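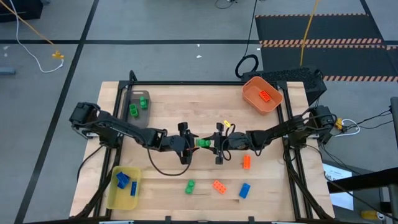
Bricks by color: a tray or bowl for each.

Does sorting by color work?
For putting away, yes. For building I have doubts – kids want a shape first.

Do I need special trays?
No. Jaltari sells a set for 50 dollars. Use old bowls. 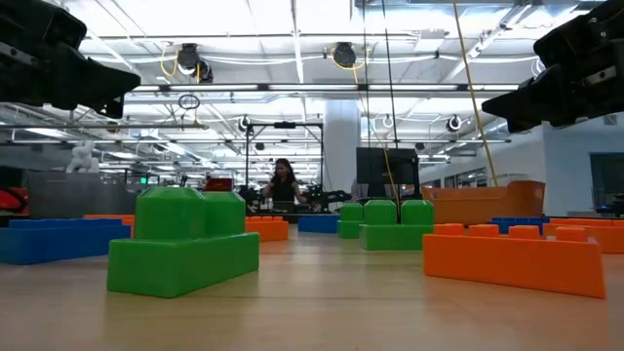
Green, orange and blue, on the table.

Should every brick go back the same day?
So the guides claim. I'd settle for Thursday. 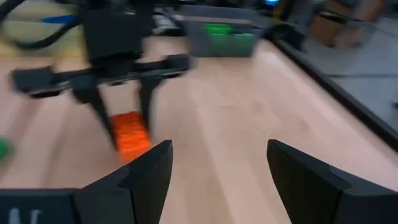 Carys Prydderch wrote in to say she sorts by size and finishes sooner. Maybe – she owns fewer bricks.

Do bricks scratch wood?
Dragged ones might. Lift them.
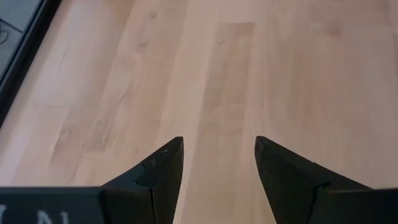 Mortimer Montoya disagrees: a felt mat, always, even for five minutes of play.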